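Subject: Re: [plikura-swap] Sorting the leftovers after the July book swap
From: Perrine Aubert
Date: 03/07/2021

Hello everyone, and thank you Iulian for getting the conversation going!

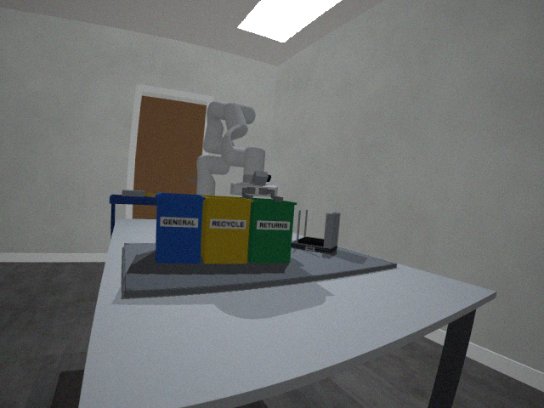
I have been meaning to answer since breakfast, but the phone kept ringing and then my sister stopped by with plums, so please forgive me if some of this has been covered off-list.

Iulian Ciobanu wrote:
> Last summer we ended up with 500 books nobody had picked, and they
> sat in my garage until the first frost. I love you all dearly but my
> wife would like to park her car this year. Can we agree ahead of
> time what happens to the leftovers? Also, do people who lent us
> books for the display table get them back the same day?
>
> Iulian

First, the garage. You and your wife were saints about it, and I don't think any of us realized how long it dragged on. I talked with Ernő Mészáros, and he is happy to take up to 25 boxes over to the Nisatia thrift shop the morning after the swap, as long as they are taped shut and not too heavy to lift (his back is better, but let's not test it). He asks for small boxes, please, the kind wine comes in. Those giant moving boxes look so handy until somebody fills one with cookbooks!

As for what goes where, I would keep it very simple. Anything clean and readable goes to Ernő. Anything moldy, chewed, or missing half its pages goes in the paper recycling, and yes, I know that hurts. I still feel bad about the water-damaged atlas, and I carried it home twice before I could let it go. Display books go back to whoever lent them the same evening, so do write your name on a slip and tuck it inside the cover. Please don't write on the cover itself, as Sânziana's lovely old bird guide still says IONUȚ in purple marker from the year there was a mix-up.

Encyclopedias are their own question. I'd vote for saying kindly, right on the flyer, that we can't take full sets. I could be talked out of it if somebody knows a school that wants one.

Doors open at 8 for people bringing books and the swap runs until late afternoon, same as before. I have 7 folding tables promised so far, and Ionuț Dumitrescu thinks he can borrow one more from his choir. If it rains we move under the porch roof and squeeze in, which was rather cozy the last time, even with the wet dog.

Sânziana Nistor is doing the children's corner again and would love picture books early, if you have any you can part with. You can leave them on my back steps any time, in a bag in case of sprinklers. I'm making the lemon bars. Somebody else please make something without eggs.

Write back to the whole list if I've forgotten anything, and Iulian, tell your wife the garage is safe!

Warmly,
Perrine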